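3.2 Generator faults and time lost on charter

The second set of records covers electrical supply. All of the boats in the sample were crewed charter yachts working from Indcombe or Cukovdale, and all carried a diesel generator as the main source of power at anchor. Engineers' logs were read in full from November to the end of the season. The last entry used is dated April 29, 2018.

The logs hold 2664 hours of generator running time over 31 charters. Faults were sorted by the first cause the engineer wrote down, even where a later entry changed it. This keeps the method the same for every boat, but it probably overstates cooling faults, because a high temperature shutdown is often the first thing the panel reports. Low output voltage was logged as its own fault only when the engineer had taken a reading at the switchboard.

Of the running hours, 364 were logged with some limit on load. In most of these entries the crew kept the galley and the battery chargers going and took the air conditioning off line. Boats fitted with the Firnix load controller dropped the air conditioning compressors by themselves. On the others the crew did it by hand at the breaker panel, and the time of the change was not always written down.

Figure 2. Plaid cloth.

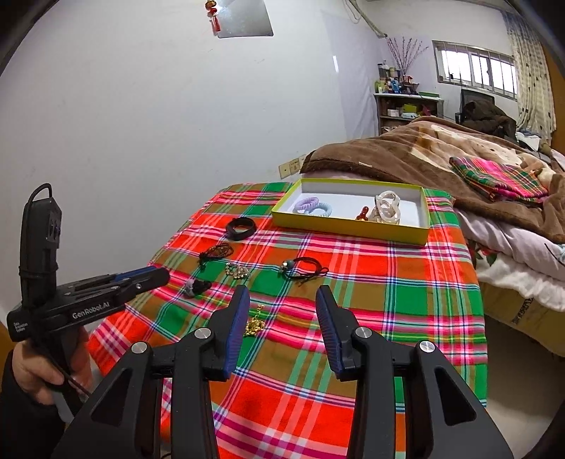
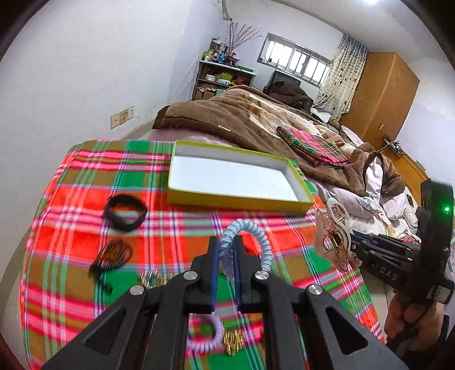 Why was the air conditioning usually the first load to be cut?

It was the largest load on most of the boats, and the compressors draw a heavy current each time they start. A generator already running below its normal voltage may hold a steady load but stall or trip when a compressor cuts in.

Raw water supply was the most common first cause. Blocked strainers and worn impellers were entered under this heading together, as several engineers cleaned the strainer and changed the impeller in the same job and did not say which had been at fault. Fuel problems came next. These were mostly clogged primary filters after a rough passage, and they were normally cleared in under an hour if a spare was on board.

Voltage faults were fewer but took much longer to clear. The Enriquez yard at Cukovdale replaced the voltage regulator on 2 boats, and in both cases the charter went on with shore power at night while the part was on order. Guests were moved to a marina berth for those nights – a cost which the owners' accounts list under dockage, so it does not appear in our repair totals.

We did not try to rate the effect on guests. Comments in the guest books were kind in nearly every case, including on boats where the log shows the generator down for long periods. Section 3.3 takes up the spare parts lists and compares them with the parts used.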